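Frequently Asked Questions

I get a lot of the same emails about keeping worms and making compost in a small yard, so I finally put the answers in one place. I've been doing this behind my rental house for years now, first badly and then a bit better. If your question isn't on the list, write to me and I'll try to add it. I'm slow in spring, sorry!

Do I need a yard at all?

Nope. I started on a back step with one bin the size of a milk crate. If you have a closet, a balcony or a spot under the sink that stays between cool and comfy, you can keep worms. Hot compost is a different animal and really does want some ground and some elbow room.

What's the difference between worm composting and regular composting?

Regular compost is a big heap that heats up because of all the tiny stuff living in it. You pile, you turn, you wait. Worm composting is a cooler, shallower setup where red wigglers do most of the eating. I do both – the heap gets the leaves and garden trimmings, and the worms get the kitchen scraps. If you only want to do one and you cook a lot, go with worms.

How many worms should I start with?

I started with 1000 and that was plenty for two people. They come in a bag that looks disappointingly small, so don't panic when you open it. Go easy on the food for the first 3 weeks while they settle in. I dumped in a whole melon on day one and had a smelly mess and a lot of worms climbing the walls.

Can I just use worms from the garden?

I get this one all the time, and I wish the answer was yes. The big fat ones you dig up like deep, cool soil and don't do well in a bin. You want the skinny reddish ones that live in old leaves and manure. If a neighbor already has a bin going, ask for a handful! Worm people love giving away worms.

What can I feed them?

Vegetable peels, apple cores, coffee grounds, tea leaves, squashed pumpkin in October, plain cooked rice in tiny amounts, torn-up egg cartons. I chop things when I'm in the mood and don't when I'm not. Chopped goes faster.

I skip meat, cheese, anything oily, and most citrus. Onions are a maybe. Mine will eat them in the end but they sulk about it, and the bin smells like old onions the whole time.

My bin smells. What did I do?

Too much food or too much water, almost every time. Stop feeding for a week, stir in a few big handfuls of dry shredded paper or cardboard, and leave the lid cracked open. A happy bin smells like the woods after rain. If yours smells like rotten eggs, it has packed down and there's no air getting in, so fluff it up from the bottom with a hand fork.

What kind of bin do you use?

I've been through a bunch. My first real one was a stacking plastic thing called the Cerkon, with trays, and I still like it for beginners. The trays make harvesting simple, and the little tap at the bottom is handy (put a jar under it or you will be mopping). Then I got the Undska, a wooden one that looks lovely and weighs more than I do once it's full. It has lasted 8 winters outside with nothing but a new lid.

Is metal okay for a bin?

It can be, with a couple of warnings. Metal is tough and mice can't chew it, which I love. It also heats up fast in the sun and gets very cold in winter, so I'd keep it in deep shade and line it with thick cardboard. Scuffs and scratches don't bother the worms one bit. What does matter is what was in it before. If I can't find out, I leave it alone, even if it's free. 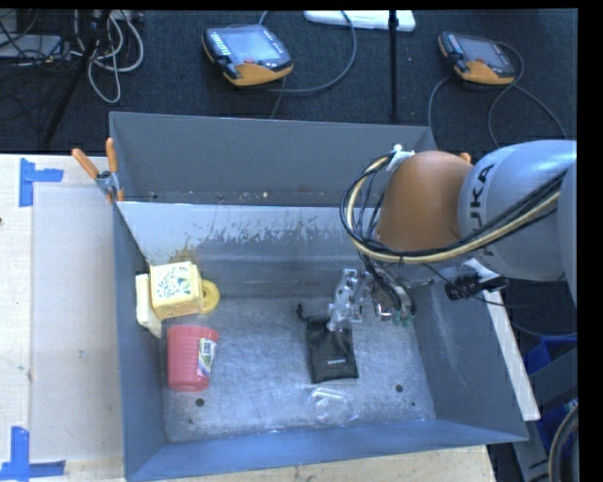 Go for something wide if you have the choice. Worms feed near the top, so a wide bin with 20 inches of depth at the very most beats a tall skinny one. You also want a way for water to get out. A few holes in the bottom and a tray underneath will do it, and a scrap of window screen over the holes keeps the worms from wandering off.

How do I get the compost out without the worms?

The lazy way is to put all the new food on one side for a few weeks. Most of the worms move over, and you scoop from the other side. The quick way is to dump everything on a tarp under a bright light, make little cone-shaped piles, and wait for the worms to dive down. Then you take the top off each pile. Kids are great at this, by the way.

What about fruit flies?

Bury the food under a good layer of bedding and freeze your scraps overnight first. The freezing kills the eggs that come in on banana peels. I also keep a sheet of damp newspaper right on top. Since I started doing that I get maybe one bad week each summer.

Do you sell worms or compost?

I don't, no. I order mine from Lunivora, and when I want extra shredded bedding I get a bale from Quintero. They don't pay me or send me anything, I just buy from them. Check their shipping pages in hot weather before you order – worms in a mailbox at 2 in the afternoon are not going to be happy worms.

Can I go on vacation?

Yes! Feed them a normal amount, add an extra layer of damp cardboard, and go. Mine have been fine for up to a month. Please don't leave a giant pile of food as a going-away present, that's how you come home to the rotten egg smell, and see above for what to do about that.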